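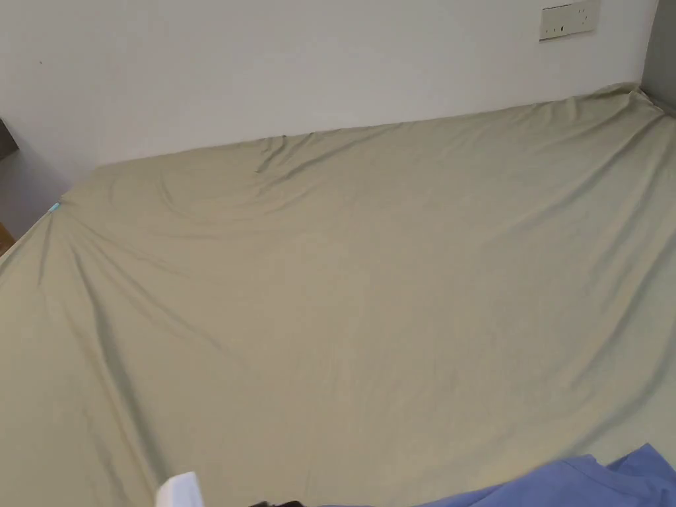 Kaewmanee asked after the last issue whether bed tasks still need a full teleoperation rig, given that the Tirwood policy was trained on those recordings alone. For sheets and other cloth, they do not. Since August the Flollus set has been collected with the hand-held gripper, and it now holds 2585 demonstrations, 174 of them rejected for tracking loss.

The operator works at normal speed and closes the fingers on the fabric directly. Teleoperated grasps on cloth were slower and tended to pinch a single layer.

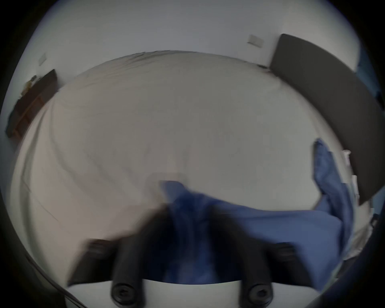
Finger pose is recovered offline and resampled before training. Episodes in which the operator regrasps more than 3 times are kept but tagged, as the policy otherwise learns to hesitate near folds. On the Enstead arm, the current checkpoint completes 81 percent of cloth pickups. Corner placement is weaker and will be scored separately in the next release.

Updated 13 January 2022.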